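Print this page
E-mail this page

Seeing the edge of things: an interview with Elmarie Mnguni

19/11/2021

The Greltorau Housing Association has published new guidance on decorating and lighting homes for residents with reduced sight. It applies to all works in communal areas and, at a tenant's request, to kitchens and bathrooms in individual flats. The guidance was written by Elmarie Mnguni, the Association's Accessible Homes Adviser, following a trial at Bulwood Court in Maltthorpe. She spoke to the Tenant Information Service at the Maltthorpe office.

Ms Mnguni joined the Association from a local authority surveying department, where her work was mainly concerned with stairs, ramps and door widths. She describes the change of subject as gradual. "I had spent a long time measuring buildings and I knew very little about how people saw them. A corridor could meet every standard that I had been trained to check, and a tenant would still tell me that she could not find the door to the lift. She was standing two metres away from it. The door was cream, the frame was cream and so was the wall."

Bulwood Court has 107 flats on five floors, most of them let to people over the age of sixty. When the building was due for redecoration, the Association wrote to every household asking whether anyone had difficulty in seeing their way about the building, and 19 tenants agreed to take part in longer conversations. Few of them were registered as sight impaired. Several had cataracts or early macular disease and some had never discussed their sight with anyone but an optician.

"That was an important finding for us," Ms Mnguni said. "Our records told us which tenants used a wheelchair and which had a hearing loop. They told us almost nothing about sight. People do not report it to their landlord. They put up with it, they learn the route by heart, and then somebody moves a chair."

The trial lasted for 17 months and was carried out jointly with Chunhua Lu, an occupational therapist who visits tenants in their own homes. Mrs Lu's visits took place in daylight and again after dark. Tenants were asked to make a hot drink, to go down to the post room and back, and to talk about anything which slowed them down. The visits were deliberately unhurried, and Mrs Lu did not take a checklist into the flat.

"With a checklist you look at the list," Mrs Lu explained when she joined the conversation. "I wanted to look at the person's hands. If someone reaches for a light switch and touches the wall first, every time, then that switch is not visible to them, whatever they say. Many will say it is perfectly all right. They are being polite."

The light switches proved to be one of the most common difficulties, together with door handles, the front edges of worktops and the lavatory seat. In each case the object was white or pale and had been fixed to, or placed against, something else white or pale. The Association had for many years specified a single shade of off-white for its walls and white for almost all fittings. Ms Mnguni accepts that there were sound reasons for this. Pale walls reflect more light, and a single shade makes repairs cheaper to carry out.

"I am not asking for dark walls," she said. "Please let me be clear about that, as I have had some worried letters. The walls can stay as they are. What we are changing is the small number of things that a person has to find, hold or step over."

Under the guidance, switches and sockets will be supplied with a surround in a contrasting colour. Doors to lifts, stairs and refuse rooms will be painted in a tone clearly darker than the wall, while doors to cleaners' cupboards and plant rooms will be left to match the wall so that they do not draw attention. Handrails will be dark along their whole length. In kitchens, tenants may ask for a worktop with an edging strip which differs in tone from the top itself.

The word "tone" appears often in the document, and Ms Mnguni was asked why so much weight had been placed on it. She replied that colour and tone were regularly confused, even by suppliers. A mid green and a mid red may look very different to a person with full colour vision and yet be equally light. To a person whose colour vision is weak, or to anyone in a dim corridor, they may be hard to tell apart. The guidance therefore asks contractors to state how much light each paint reflects and to leave a generous gap between neighbouring surfaces.

"We had a very attractive scheme from one supplier," she recalled. "Sage walls and terracotta doors. I photographed the sample boards and printed them in grey, and the doors vanished. The supplier was very good about it and sent us a different set."

Lighting took up a larger part of the trial than had been expected. The first proposal was simply to fit brighter lamps, and on the second floor this was done. Tenants were not pleased. The new lamps were bare and harsh, and the polished vinyl floor threw their light back in long white patches. One resident told Mrs Lu that she now walked close to the wall to avoid what she took to be water. The lamps were replaced with shaded fittings giving an even light, and the floor was later changed for one with a matt finish.

"It was our mistake, and we have included it in the guidance as a warning," Ms Mnguni said. "Older eyes do need more light. They also recover more slowly from glare, and shine on a floor is one of the worst kinds. Sunlight can be just as troublesome. At the east end of each corridor the morning sun falls through the window bars and draws a ladder on the floor. For some tenants each of those dark bars is a step."

Blinds of a plain, thin fabric have now been fitted at those windows. They soften the shadows without closing off the view, which tenants had been anxious to keep.

Questions have been raised about the cost. The contrasting fittings in a one-bedroom flat come to 170 pounds including labour when they are installed as part of planned works. Ms Mnguni pointed out that the paint costs the same whatever its colour, and that the greater expense lies in returning to a building that has only just been finished. The Association does not intend to redecorate early. Each building will be brought into line with the guidance when its turn comes, beginning in January with the two blocks nearest to Bulwood Court.

Tenants who cannot wait for planned works may ask for a home visit. Mrs Lu stressed that a good deal can be done with ordinary household items and that she would always try those first. She suggests a dark tray for white cups, a light chopping board for dark vegetables and a plain bath mat hung over the side of the bath to mark its edge. Patterned cloths are best avoided on tables where small objects are set down.

"I visited a gentleman who had stopped cooking," she said. "He had a black pan and a black hob, and he could not judge where the pan stood. We talked about rings and timers for quite a while. Then his daughter brought him a cream pan, and he was making soup again when I next came."

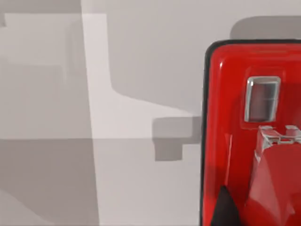 The guidance closes with advice on choosing everyday objects for the home, a section which tenants at Bulwood Court asked the Association to add. Ms Mnguni recommends looking first at the outline of an object and only afterwards at its colour. A strong red is cheerful and easy to pick out on a pale, greyish-beige surface, but it is the black rim running round the corner and down the side that marks where the object stops, and it does so even when the surface is crossed by hard-edged shadows. Her reservation concerns gloss. The small white point of light at the corner and the long pinkish reflection beside the rim are the sort of thing that she would prefer to do without, and where a matt version of the same article can be bought she advises tenants to choose it. Copies of the guidance in large print and on audio disc are available from the Maltthorpe office, and requests for a home visit with Mrs Lu may be made at the same counter or through any scheme manager.

Print this page
E-mail this page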